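Why Does Toast Go Brown?

Bread goes in white and comes out brown, and grown-ups behave as if this were perfectly normal. It is quite odd. Nobody painted it.

The inside of a toaster has thin wires that glow orange when electricity runs through them. They throw out heat, and the outside of the bread dries. Once the surface gets hotter than 155 degrees Celsius, it is well on its way to turning into something that smells like breakfast.

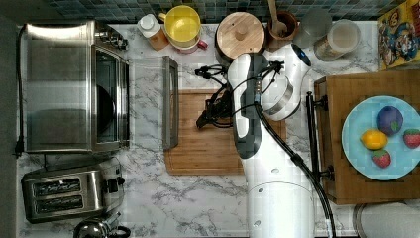
Two slots or a little oven?

A two-slot toaster does one job. It holds 2 slices upright and heats both sides at once. A toaster oven has a glass door and a rack, so the bread lies flat and can wear cheese. Try that in a slot and you will be very unpopular.

Some kitchens keep both. The people who live there must take toast seriously.

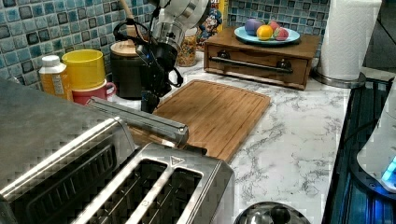 Scientists call the browning the Maillard reaction (say "my-ar"). Tiny building blocks in the bread, called amino acids, join up with sugars and make hundreds of new flavours. The same thing happens to biscuits and roast potatoes. Leave it too long and you get carbon, which tastes of bonfire and has to be scraped off over the sink.

Where should the toast go next? A wooden board is a good choice. A cold plate makes steam turn back into water underneath, and then you have a soggy bottom. A groove round the edge of a board is meant for juice, but it catches crumbs too. 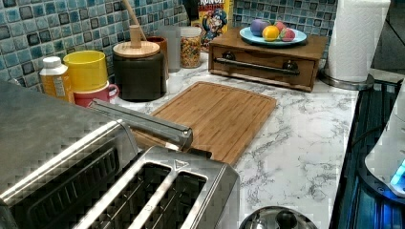
If toast sounds like too much science before school, there is always cereal. It was cooked at the factory, so all you have to do is pour it. Try to hit the bowl.

One rule: never poke anything into a toaster, even if your crust is stuck. Fetch an adult and let them unplug it first.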